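Suturing Practice: Gallery

Search this site
Enter keywords
Go

The suturing course is held at the Judano skills lab. This page was put together for people who have signed up for the May course and want to know what the work looks like close up. The course is limited to 20 places and runs in groups of four.

Everyone starts with the needle. It has to be held in the right part of the jaws and at the right angle before it goes anywhere near the tissue. Most beginners grip too close to the thread end, and the needle swings as soon as it meets resistance. Plan to spend most of the first morning on this.
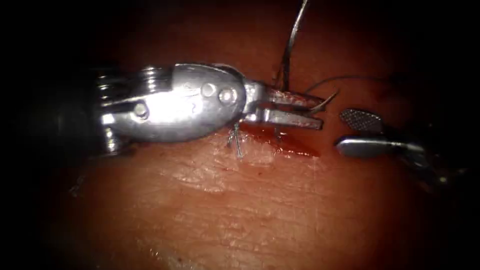 Thread length matters too. A long thread gets caught on things and a short one runs out in the middle of a knot. Cut it before you start and check it again after the first tie. The handout has the lengths we use for each exercise.

Interrupted stitches come next, each one tied and cut on its own. Work along the seam in one direction and keep the spacing even. The edges should meet without bunching. If a stitch is too tight the tissue puckers, and it is better to take it out and place it again than to carry on past it.
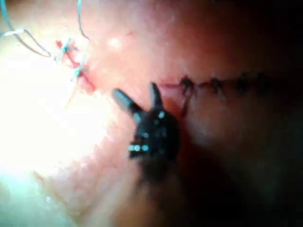
Tails are left short but not flush with the knot. Khoa Bạch teaches this part and will look at every row before you move on. Rows are marked on the Pintér score sheet, which has a separate line for spacing, tension and knots. A passing score is 60.

The second day is mostly two-handed work. Passing the needle from one side to the other sounds simple and takes longer to learn than anything else on the course. Do not let go with the first instrument until the second has a firm hold. Keep both tips in view and move them slowly.

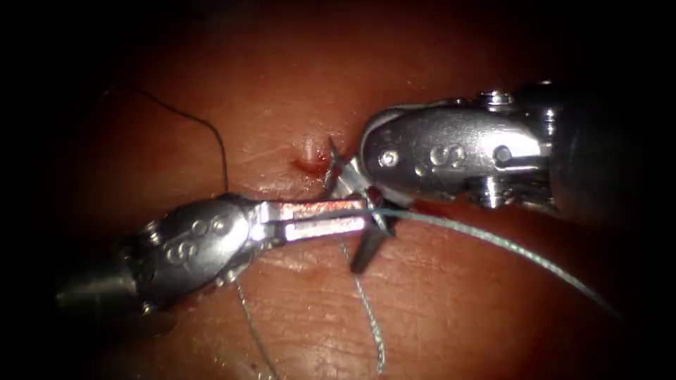 People tend to rush the pass once they have done it a few times. Slow down again when you change direction, and reset your grip if the needle has turned. Ten careful passes are worth more than a large number of sloppy ones.

Knots finish the day. Wrap the thread close to the tips, take hold of the short end, and pull both ends evenly and flat to the tissue. 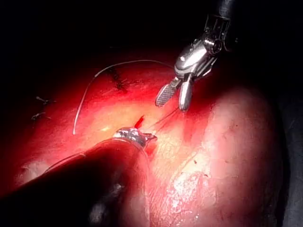
Yakubu Nwankwo: I took the course last year and the knots were the hardest part for me. I kept pulling up and not across, and the first throw came loose every time. Practice the wraps at home with a piece of string before you come.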